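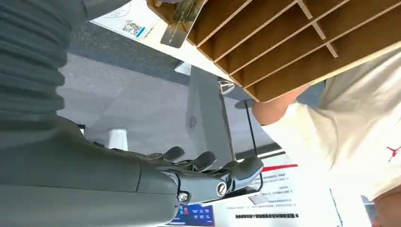

Pale cut edges, darker inner faces: narrow slots in a thin plywood organiser.

How to build a slotted plywood mail sorter

Our household used to file its mail on top of the microwave, a system that worked until the rates notice turned up inside a cookbook. A slotted sorter takes an afternoon to make and, in my case, two.

Cut the outer box first. Any thin ply will do. I used offcuts from the Tavham salvage yard, which came in a colour the label called honey and my family calls gravy. Clamp a straight offcut along your line as a fence and score the face veneer with a utility knife before sawing, or the edge will come up looking chewed.

Space the slots at 50 mm. Narrower looks elegant and holds one envelope and your regrets.

Mark every divider position on the top and bottom panels while they're clamped together. Measuring each panel separately is how my first sorter got its lean, and it now lives in the shed holding sandpaper.

Dry fit the lot. Then glue, working from the centre outwards, and wipe off the squeeze-out with a damp rag. Leave the clamps on overnight - the bottle says 2 hours, but the bottle has never met my garage in July.

Sand the front edges lightly and give everything 3 thin coats of water-based varnish. Leave the cut edges unstained if you like the stripes.

Screw it to a stud. Plasterboard anchors are fine for a calendar, less so for a year of unopened super statements.

Next up: the Conus hook rail, once I've found my drill bits.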